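Sunday, writing shed

Six hundred words before lunch, then 600 more after — all dialogue! Flingate finally sounds like a town. Elin reckons chapter 6 drags and she's right, so the ferry quarrel moves up.
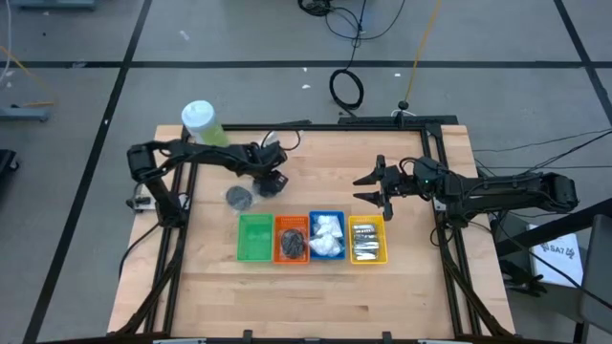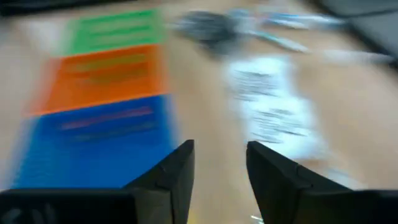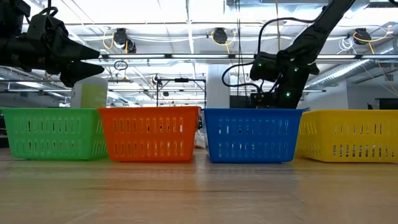
Timber tabletop in all three.

Still stuck on the year. If it's 1957, Hywel can't have the colour telly, and I love that telly. Ask Iolo. Must send Aled the blurb for the August giveaway too — the short one, no spoilers.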